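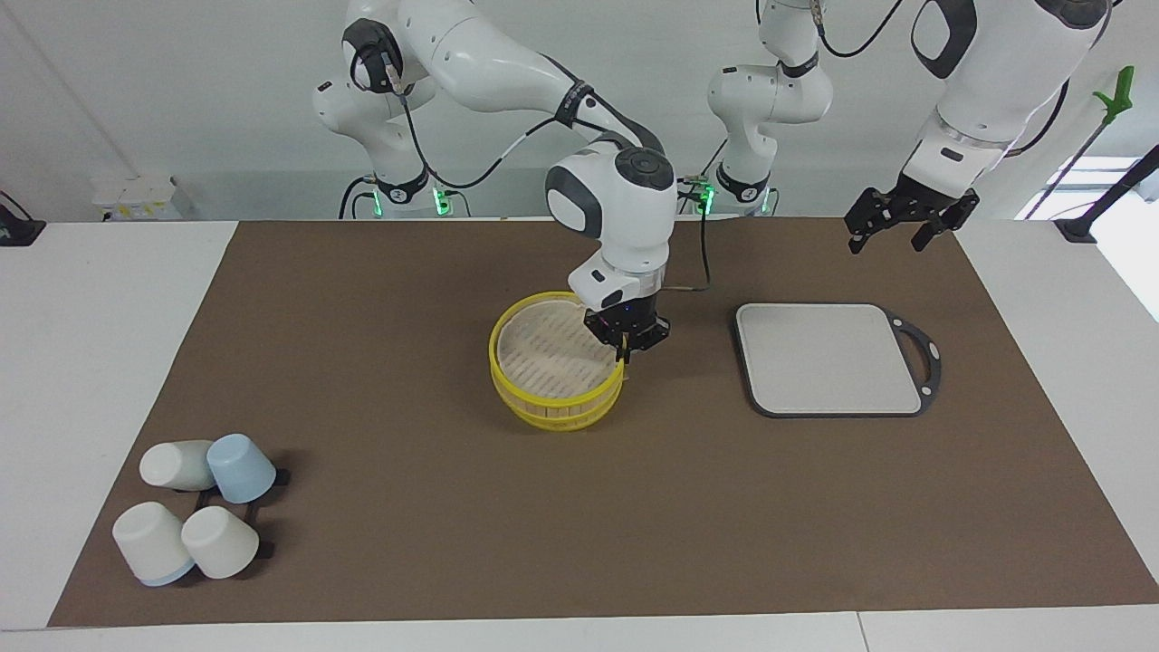 Thank you for the answers about steaming buns at Denholm hall. I tried the recipe in March and again this week, with 500 grams of flour each time. A bamboo steamer like the yellow one in the photo gives me a drier top than my metal pot, so I would stay with bamboo. My dough was still heavy in the middle.

On November 14, 2025, the Warrier list member wrote:
> I use 193 ml of water for that much flour, and I let the
> shaped buns rest a second time. Do you cut them or roll
> them? In Brolberg we always cut.

I cut them, on a floured board, with a wet knife. But I did not do the second rest - maybe this is my mistake. How long do you wait when the kitchen is cold? My flour is the Skestska one, and it takes water slowly.

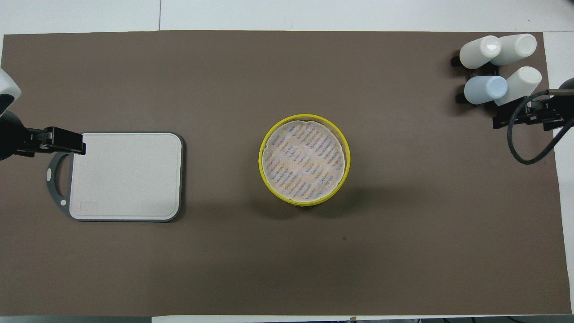 Cutting board with the dark grey rim and loop handle.

Also, does anybody line the basket with cabbage leaves instead of paper? I would like to know if the flavour changes. I can bring 2 trays to the next lunch if the buns come out well.

Kind regards from Denholm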